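Jutmont (television series)

Print this article | E-mail this article

Jutmont is a comedy-drama about a family laundry in a mountain town, created by the actor and writer Nazmiye Bayram.
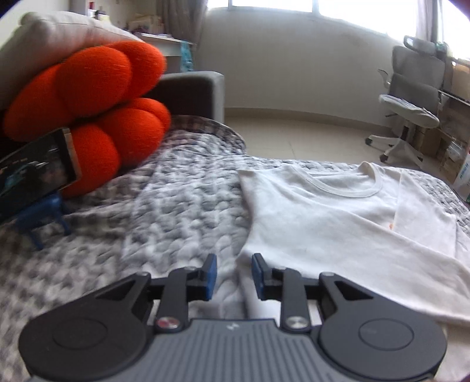 Bayram wrote the first scripts while she was still performing on stage, and she has played the lead, the sharp-tongued laundry owner Eteck, from the very first episode. It is a wonderful part! Eteck reads her customers by what they drop off, and the show builds whole stories out of small household things. A white T-shirt spread out on a quilted blanket, with a little orange stain on one side, is just the sort of thing that would keep her guessing for half an episode. Viewers love these guesses, which are often hilariously wrong, and fans trade their own theories long before the owner of the shirt or scarf comes back to the counter.

Production

The series was filmed in the village of Gisach, where an old dairy was turned into the laundry set. The crew hired 600 local people as extras over the run of the show, and many of them turn up again and again in the background (keen viewers can follow a whole courtship at the bus stop in season 2). The lively brass score is by the duo Demirtaş, who also play the wedding band in the season 4 opener.

Reception

Critics warmed to Jutmont slowly, but audiences took to it right away. A July open-air screening in Gisach drew 1381 people, far more than live in the village, and Bayram stayed until well after midnight signing pillowcases. Her long, nearly wordless scene in the season 2 finale, folding her late father's shirts, is still the best-loved moment of the series and a terrific piece of acting.

See also: Gisach; Demirtaş (duo)

Last edited 15 Dec 2020

4 comments | 2 shares

Contact us | Copyright | Back to top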